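第六章 夹爪闭合漂移:判断、停用与重新校准

本章适用于手持式夹爪采集器,固件为 Skukia 分支。如果你的夹爪捏合后读数回不到零,或者两指明明张着、界面却显示“已闭合”,请从 6.1 开始读。这个故障我们在 Jalholm 工作间追了整整一个四月,最后找到原因的时候大家都高兴坏了,因为修起来真的不难!只要顺序对,一个下午就能让它重新好用。

6.1 故障表现

下列情况出现任意一种,即按本章处理:

捏紧扳机再松开,开度读数停在一个不为零的值上,而且每次停的位置都不一样。
两指张开时,记录软件报“夹持中”,回放轨迹里多出一段并不存在的抓取。
夹爪闭到一半有顿挫感,手指侧能感到轻微的“咔”。
同一件物品连续夹 20 次,开度曲线越走越高,像一段缓坡。

最后一种最容易漏掉。单看一次夹持,曲线漂亮得很,要把 20 次叠在一起才看得出坡度。Shanti Tomar 就是把曲线叠着画出来以后发现问题的,那张图现在还贴在工作间墙上。

6.2 立即停用的情况

注意:出现以下情况时不要继续试,先断电。

松开扳机后夹爪仍在施力。
手指根部有开裂声,或打印件表面出现发白的细纹。
螺钉头高出指面,用指甲能刮到。
机身任何位置烫手。

断电顺序是先停止记录,再关机身开关,最后拔线。直接拔线有可能损坏正在写入的那段记录,故障段的数据恰恰是后面判断原因最需要的东西,请务必留住它。

警告:夹爪通电时,任何人的手指都不要伸进两指之间。扳机回弹的力气比看上去大。Kusum Pant 的规矩是“手要进去,线先出来”,我们现在都照着做。

6.3 准备工作

需要:内六角扳手一套、2 毫米塞尺片、软毛刷、无绒布、低强度螺纹胶、记录软件(带“开度原始值”页面的版本)。Pimiddale 的校准块也请找出来,校准块要用原配的,自己打印的块误差太大,我们试过,白费了半天。

把桌面清出一块,浅色哑光的桌面最好用,掉了螺钉一眼就能看到,相机曝光也稳定。

6.4 第一步:空载观察

1. 接好线,开机,打开“开度原始值”页面,等读数稳定。

2. 把夹爪悬在桌面上方,指尖朝前,两指张开,不夹任何东西。

3. 看相机画面。两根手指应当都能看见,内侧面彼此相对,中间留有空隙,空隙里只有桌面。 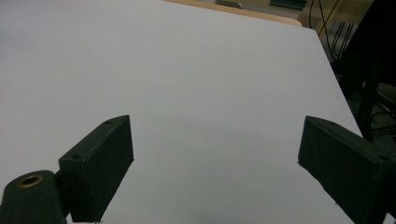 图 6-1 空载观察:两指张开,指间无物。

4. 对照画面和读数。画面里两指张开而读数接近零,说明问题出在读数一侧,跳到 6.6;画面里两指的张开程度与扳机位置对不上,说明问题出在机械一侧,接着做 6.5。

5. 保持姿势不动,录 13 秒。不要捏扳机。录完后看原始值曲线,应当是一条平线。曲线自己往上爬,同样按 6.6 处理。

提示:这一步看着太简单,很多人想跳过去。请别跳!我们在 Grewal 那台机器上拆了三遍手指,第四遍才老老实实做空载观察,结果问题根本不在手指上。

6.5 第二步:检查手指与紧固件

1. 关机,拔线。

2. 用手轻轻左右推每根手指。允许有极小的弹性,不允许有晃动。感觉到晃动,就记下是哪一侧。

3. 检查手指外侧面的螺钉孔。螺钉应当完全沉入,孔口边缘干净。孔口发毛或变椭圆,说明打印件已经被螺钉磨大,这根手指要换新的,拧得再紧也没用。

4. 用软毛刷清理手指根部的缝隙。这里特别爱藏打印碎屑,顿挫感有一大半都是它们造成的。刷完再用无绒布擦一遍。

5. 逐颗取出螺钉,在螺纹末端点一小滴螺纹胶,装回去,先全部带上,再交替拧紧。不要一颗拧到底再拧下一颗,手指会被拉歪。

6. 慢慢合拢两指,把 2 毫米塞尺片夹在指尖处,上下移动。上下松紧一致为合格。上紧下松或上松下紧,都要松开螺钉重新对正。

注意:打印件怕过力。扳手用短臂,两根手指捏着拧,感到阻力明显变大就停。螺纹胶不要滴到塑料面上,时间久了会让某些材料变脆。

如果换了新手指,请左右一起换。一新一旧的手指受力不同,漂移过不了多久又会回来。

6.6 第三步:检查读数

1. 保持断电,检查机身到主机的线缆。重点看插头根部,轻轻弯一弯,外皮不应有裂口。

2. 把线缆重新走一遍,给夹爪留出足够的活动余量。线缆被拉紧时会牵动插头,原始值就跟着跳。我们在 Jalholm 碰到的漂移,主因就是它:操作的人往前一伸手,线绷直了,读数偏一点;收回来,又没有完全复位。一次只偏一点点,做上几十次就成了那道缓坡。

3. 接线开机,打开原始值页面,轻轻晃动插头附近的线缆。数值跳动就换线,不要用胶带缠一缠凑合。

4. 换线后重做 6.4 的第 5 项。曲线变平,进入 6.7。仍不平,停止使用,把记录和机身一起送修。

6.7 第四步:重新校准

1. 在校准页面选择“清除旧值”。这一步很多人会忘。旧值不清,新值会叠加上去,校完反而更偏。

2. 两指完全张开,按“记录上限”。

3. 两指完全闭合,中间不夹东西,按“记录下限”。

4. 把 Pimiddale 校准块夹在两指中段,按“验证”。显示绿色对勾为通过。

5. 松开,重新夹住,再验证一次。两次都通过才算完成。

6. 连续空捏 200 次,速度均匀,中途不要停。结束后读数应当回到零。这一轮手会酸,可以换人接着捏,换手时不要断电。

看到读数在最后一次松开后稳稳落回零,那种感觉特别好。Shanti 第一次跑通的时候,从工作间这头喊到了那头!

6.8 故障期间的数据怎么处理

不要整批删除。先找出漂移开始的那一段,办法是看每次完全闭合时的最低读数,找到它第一次明显抬高的位置。这之前的记录可以照常使用,之后的打上“开度不可信”标记,单独存放。相机画面通常没有受影响,做视觉方面的工作还用得上,开度那一列则不要拿去训练。

有一种情况例外:发生过 6.5 第 2 项所说的晃动。手指晃动时,指尖在画面里的位置也跟着变,这批记录连画面也要一起标记。

6.9 维护记录

每次处理完请在机身登记表上写清楚:

故障表现(照抄 6.1 中的条目)
更换的零件,写明左侧或右侧
校准后的上限值和下限值
200 次空捏后的最终读数
处理人和复核人

复核人与处理人不能是同一个人。Kusum 负责保管登记表的电子版,有新的故障现象请直接发给她,下一版手册会补进 6.1。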